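Ticket: Gripper opening value jumps during hand demonstrations
Product: Nirnano hand-held gripper
Status: Open, waiting for customer
Opened by: Halvard Lindqvist, Sotdale
Assigned to: Eilif Hellström, Dornden support

Halvard Lindqvist, 09:12
Hello. We are teaching our arm to pick up small parts from a table and put them in a tray. We record the task by hand with the Nirnano gripper and afterwards the arm is trained on the recordings. Since we updated the recorder in September, the opening value jumps to zero for a short moment when the fingers are fully open. In the video the fingers do not move at all. From 300 recordings we had to throw away many, and the arm has learned to close too early.

What I have tried until now:
- New cable between the gripper and the recorder. No change.
- Restarted the recorder and made the calibration again, 2 times. It was good for the first recordings, then the same fault came back.
- Other lamp settings. No change.

Eilif Hellström, 10:40
Thank you for the clear report. Please tell me which calibration file is loaded. The old Eklund profile has a limit of 500 for the opening, and the new recorder reads everything over the limit as zero. Please also make one recording with the fingers wide open and nothing between them, and hold it still.

Halvard Lindqvist, 13:25
The Eklund profile was loaded, yes. I did not know that it stays after the update. I have now changed to the standard profile and made 3 recordings with open fingers over white paper on the table. In the first and the second the value is steady. In the third it still jumps one time, near the end, so I think the profile is maybe only a part of the problem. I attach a picture from the third recording and the log from the recorder. Could you please look if the sensor is also to blame? I will not record more of the picking task before I have your answer.

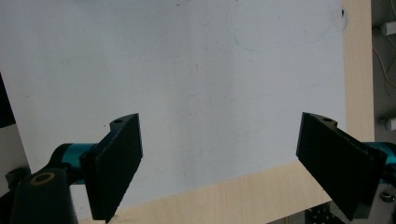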